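Brotard open day at Londinden – anyone else go?

lintfree_larry
Posted in: Shows and visits

So I finally made it out to the Brotard open day in July and I'm still buzzing, sorry in advance for the long post. I got in at 10 and skipped the warehouse tour completely (454 carts, great, I've seen carts) and went straight to the cloth handling bench. Blue garment on a green cover, a pair of white grippers, and a little card at the back in Chinese telling you not to touch. I was dying to touch.

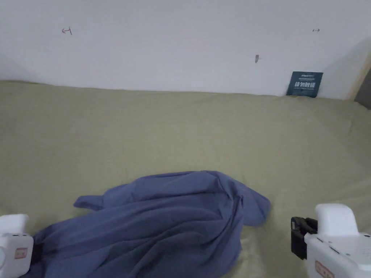 I've been to plenty of these where cloth gets one quick pass on a loop and then you're steered to the coffee. At this one you could hang around and ask dumb questions, and I asked all of mine! The guy at the bench said the Lirnik software wants nearly 300 runs per type of clothing before they'll even show it in public. Sleeves are the pain, apparently.

tumbledry_dee
Nearly 300 doesn't sound like much to me? When I saw the Lubis people last year they were talking 1024 and it still couldn't deal with a hoodie.

lintfree_larry
Yeah but Lubis was doing the whole basket, wasn't it? This was one piece at a time. Way easier problem if you ask me.

gearhead_mo
I was there too, in the afternoon. Gotta disagree with Larry, I thought it was slow and kind of oversold. I watched for ages and my kid was done after 2 minutes – he wanted the carts. The signup page promised "laundry, solved" and come on.

lintfree_larry
OK the signup page was silly, I'll give you that. But slow doesn't bother me. What I liked is how close in you get to see the fingers work, one on each side of the cloth. You don't get that from their videos.

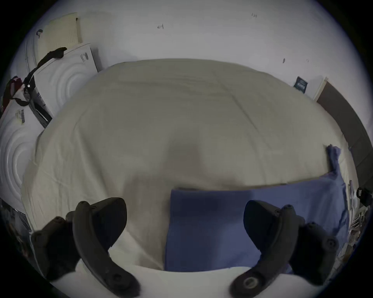
tumbledry_dee
Did they say what happens with stretchy stuff? Every rig I've seen is fine with a stiff cotton shirt and then falls apart on leggings.

lintfree_larry
Asked that! He said "we're working on it," so, no.

gearhead_mo
lol. Parking was a mess too, use the back lot if you go next time.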